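Subject: Re: Lids and boxes for the shared pantry
From: Edem Adjei
Date: April 2018

Jonatan Hovland wrote:
> I went through the plastic boxes and many have a lid that does not
> close. Before we order again, can somebody tell which kind we should
> keep? I would like to have one kind only. The Akow ones are cheap
> but I don't trust them with flour.

Dear Jonatan, dear all,

Thank you for looking at the boxes. I have kept my rice and beans in plastic for many years, so I permit myself an opinion. My answer has two points, and the second one is longer.

1. Which box to keep

I vote for the clear ones with the green rim. The plastic lets enough light through that one can check what is left without opening, and the bright color is easy to find on a full shelf. The corners are rounded, so a spoon reaches everything. I mean this kind: 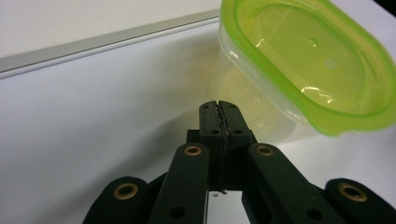

2. What to do with the others

The Bronska boxes hold 700 grams of flour if one shakes them a little, and I would keep them for dry things only. The old Villanueva ones smell of onion even after soda, so please let them go. For a new order, Zandance sells 52 pieces in a carton, but I think this is too many for us. Perhaps we share a carton with the people on the second floor?

One request about washing. Please do not put the lids on the lower rack. Mine became wavy in September and never closed again. I wash by hand and leave box and lid apart overnight, then I stack.

If you make a list of sizes, Jonatan, I can compare it with what I have at home and bring the ones I don't need.

With kind regards,
Edem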